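Taltano Open Bin, Sloped Sides, Gray Paint (Used)

Erkeo Shop Goods / Workroom / Bins and Trays / Used and As-Found

Price: $245 each
Condition: used, cosmetic wear, sold as found
Inside floor, long side: 22 inches
Color: gray
Item group: Taltano open bins
Local pickup or freight

We have been selling bins and trays for a good many years now, and if you asked anyone at our counter which one they would take home, I think most of them would point you to the Taltano. It is a big, plain, open bin that sits on a table and holds whatever you put in it. There is no lid and there are no dividers, and the sides slope in toward the floor so that small things tend to end up down in the middle where you can get at them. People who have worked out of a straight-sided crate all their lives are always a little surprised by how much nicer this is on the wrists!

This page is for the used ones. Taltano bins come to us from workrooms that are closing or moving or just changing how they do things, and we wipe them out, look them over and put them on the shelf. We don't repaint them. We tried that once, back in February of our second year, and the new coat looked lovely for a few weeks and then scratched just like the old one had, so we decided we would rather pass along the savings and let you paint yours if you care to.

What it's good for

Sorting, mostly. If you have a jumble of mixed odds and ends (returned goods, donated toys, shoe parts, craft leftovers, the contents of that one drawer), tip them in and spread them out a bit, and you'll find you can see nearly everything at once. The floor is a flat rectangle, so things lie still on it. The rim is broad and flat and leans inward, and it gives you a comfortable place to rest your forearms or park a piece you haven't made up your mind about.

We also hear from people who use them for washing up garden pots, for potting itself, for holding yarn, and for keeping a big puzzle away from a small dog. One customer bought two for a church rummage sale and came back the next week for another pair. Chiharu Nagano, who runs our used department and writes most of the condition notes you'll read on this site, keeps hers full of shoe insoles and heel pads waiting to be matched up, and she swears she gets through a pile twice as fast as she did with cardboard boxes.

About the wear

I would much rather you knew what you were getting before the truck shows up, so please read this part even if you skip the rest. A used Taltano looks used. The pale gray floor gets scuffed heavily, with whitish streaks and scratches all over it, and the walls don't always match one another. One long inner wall may be lighter than the rest, with a whitish metallic look to it, and it can carry dark reddish-brown drips that run down from the top edge and gather in a darker band where the wall meets the floor. Those look like rust and we treat them that way: we brush off whatever is loose and leave the rest alone.

If you are putting in anything pale or absorbent — white fabric, unglazed clay, felt — lay down a liner first. A cut piece of heavy paper works fine, and so does an old towel. For blocks, pads, rubber pieces and other things that can be wiped clean, most of our customers don't bother.

You can judge the size of it from the insole-shaped pieces and the little red block, which hardly take up any of the floor.

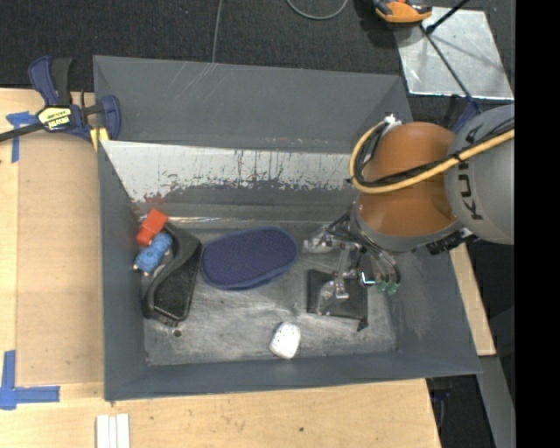 Setting it up

Give it a sturdy table. The bin will take up more of the tabletop than you expect, since the rim reaches well out past the floor, and you'll want a little clear wood on your own side for a notepad and a cup of coffee. Measure across your table and then measure again with your elbows out!

Bare wood is fine underneath. If yours is a table you're fond of, put down a blanket or a rubber mat before you slide the bin into place, and get a second person on the other end. We lift them by the rim, one of us at each short side, and we never drag them when they're full.

Height is a matter of taste. Chiharu likes hers low enough that she can see straight down onto the floor without stretching. I'm taller and prefer to sit on a stool and work from the side, which she says is laziness. Try it with a kitchen table first, before you go building a stand.

Cleaning

A damp cloth and a drop of dish soap will do for everyday dust. Dry it when you're done, and pay special attention to the line where the walls come down to the floor, because water likes to sit there. For the old stains I have had fair results with a nylon brush and some patience, though you should expect them to fade a little and stay put after that. Please don't use steel wool on the painted parts. It takes the gray right off, and then you have a brand new place for trouble to start.

If you do want to repaint, sand lightly, wipe down, and use an ordinary enamel meant for metal on the bare spots. Send us a picture when you're finished, we love seeing them (the lemon yellow one from last summer is still pinned up over the register).

Things people buy with it

Tsikata bench mat, 2 to a pack. Dark, grippy, can be trimmed with scissors. Good under the bin or inside it.

Fultano paper liners, box of 100. Plain brown, a touch larger than the floor, so fold up the edges or cut them down.

Tsikata nylon brush, long handle. The one I mentioned for the corners.

Pickup and shipping

Pickup is by the side door, and somebody will help you load. A bin will go flat in the back of most pickup trucks and a fair number of wagons, but it won't stand on its end in a hatchback, and we have watched several people try. Bring a blanket and a strap.

Freight is quoted by zip code at checkout. We wrap the rim in cardboard and the whole thing in stretch film, and it goes out on a pallet. Small scratches picked up on the way can't be told from the ones it already had, so we only take freight claims for bent walls or a bent rim. Look those over while the driver is still there.

Returns

Used bins can come back within 22 days if the thing simply doesn't suit your table or your back. You cover the trip home, we refund the price. We'd ask that you empty it first — you would not believe what has come back to us in the bottom of a bin.

Questions we get by phone

Can I pick my own? Yes, if you come in. Online orders get whichever one is at the front of the row, and they are all priced the same.

Do they stack? They nest, more or less, when they're empty. Put a sheet of cardboard between them or you'll be there all afternoon getting them apart.

Do you have new ones? Now and then. Ask to be put on the new Taltano list and Chiharu will call when a shipment comes in.

Is there a smaller size? We don't have one in the sloped style. The Fultano tray is shallower and has straight sides, and it's on the next page under Trays.

Page last updated 20/07/2022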